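# About Witkowska Bedding

We don't believe most of what is written about comforters, including some of what we used to print on our own labels. "Cloud-soft" tells you nothing. "Hotel quality" depends on the hotel.

Witkowska makes and repairs quilted bedding in Buvamham, in a brick building on Gano Street that dates from 1864. The date doesn't make our stitching any better, but people ask. We keep up to 275 comforters on the shelves, fewer after the May sale.

Customers often want to know if the quilting pattern matters. A little. It holds the filling where it was put, and it changes how the thing looks half made on a weekday morning. We doubt it changes how anyone sleeps, whatever the big catalogs say.
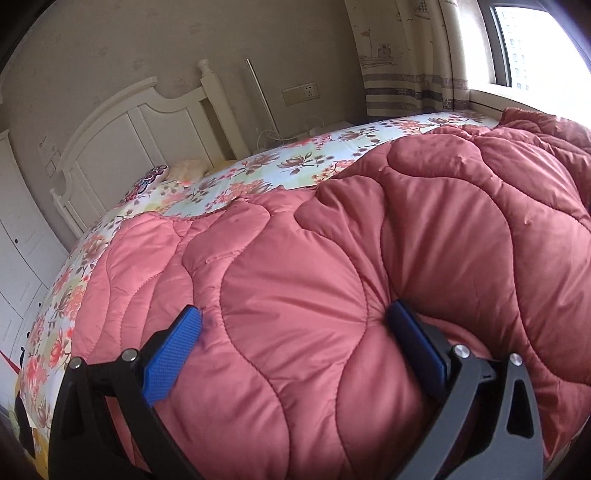

*Coral-pink comforter with meandering quilting, over a floral sheet.*

As for matching sets, we've never been convinced. A plain comforter over a busy sheet looks fine to us, and you can replace one without hunting for the other. We sell them separately and plan to keep doing so.

Repairs go through the same shop. We'll restitch a split seam on anything, ours or not, but we won't promise to get a stain out before we've tried. If a comforter isn't worth fixing, we say so.

We tried the Grellasmont line of "self-fluffing" fillings for one winter. They needed shaking like all the others, so we stopped carrying them.

Returns are open for 100 days. Bring the receipt.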